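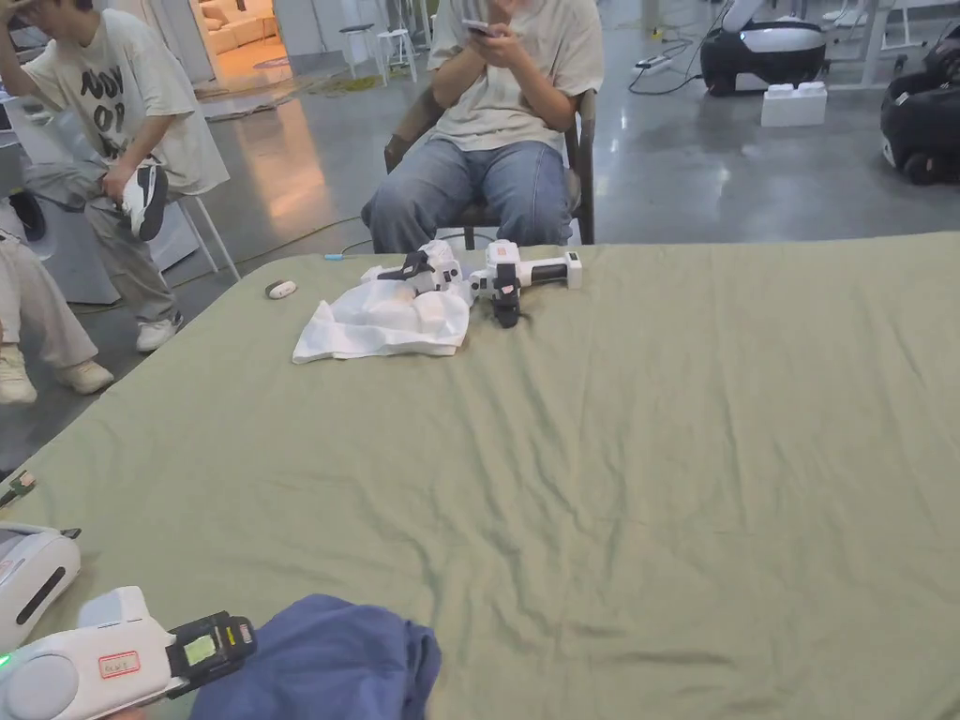

Questions about the handheld gripper rules

These rules apply to anyone who records demonstrations with a handheld gripper at the Gorndale site, and to visitors from Hirnstead who use the same tables. They cover setup, recording, breaks and storage. Most of the questions we get are about the table itself and what may be left on it. A gripper that is not in use may lie on its side on the table, as the white one beside the crumpled white cloth does, with its finger hanging toward the tablecloth. The other gripper, the one in use with its small display glowing green, stays in the operator's hand until the recording ends. Current version: May 4, 2018.

Who has to follow these rules?

Everyone who picks up a gripper, including staff who only want to try it. If you are sitting in the room and not handling equipment, only the sections on floor cables and seating apply to you.

Do I need training first?

Yes. The introduction takes one morning. You will be shown how to hold the gripper, how to start and stop a recording, and how to label a bad one. People who did the older Cardoso introduction do not have to repeat it, but they do need to read the section on labels below.

What should I check before I start?

Check that the gripper is charged, that the display is on, and that the fingers open and close fully when you squeeze. Look at the fingertips for cuts or loose rubber. Wipe them with a dry cloth. If anything is wrong, put the gripper in the repair tray and take another one. Do not swap fingers between grippers yourself.

How do labels work?

Each gripper has a handwritten label on the body. Write what is on that label in the Fliren log before your first recording of the day. If the label has worn off or you can't read it, don't guess. Ask the shift lead for a new one and leave the gripper out of use until it has been relabeled.

Does the tablecloth have to be flat?

No. Wrinkles are allowed, and you should not smooth the cloth between recordings unless the task sheet says so. The cloth does have to stay put. If it slides when you pull on an object, stop and clamp it at the corners.

Can I leave personal things on the table?

No phones, drinks, keys or clothing may be on the table during a recording unless they are listed on the task sheet as objects. If you find something that isn't on the sheet, move it to the shelf before you begin. If you notice it halfway through, finish the recording and mark it "extra object" in the log.

May other people be in the room?

Yes. People waiting for their turn may sit on the far side of the table as long as they keep their hands and feet clear of it. They should stay seated while someone is recording. Anyone who may appear in a recording must have signed the consent form, even if only their legs or shoes would show. Forms are kept for as long as the recordings are.

What are the rules for floor cables?

Run cables along the wall where you can. Where a cable has to cross a walkway, cover it. Power strips stay on the floor and out of the walkway, and they must not be plugged into one another. A robot parked in the room counts as equipment in use if it is plugged in, so don't step over it or rest anything on it.

How long can I record without a break?

The limit is 12 recordings in a row, then you put the gripper down and rest your wrist. You can stop sooner. If your hand hurts, stop at once and tell the shift lead. Switching to the other hand does not replace a break.

What happens to a recording with a mistake in it?

Keep it and label it. Dropping an object, bumping the table or starting over are all normal, and the log has a code for each. Do not delete files at the table. In the last review we went through 3,355 recordings and set aside 304, most of them for a missing label entry.

Where do the grippers go at the end of the day?

Switch them off, wipe them down and put them back in the cabinet in room 423. They are not left on the table overnight. Charging is done in the cabinet only.

How often do the rules change?

The next planned review is in November. Smaller corrections are posted on this page when they are made. If you keep a printed copy at your table, check it against this page at the start of each month.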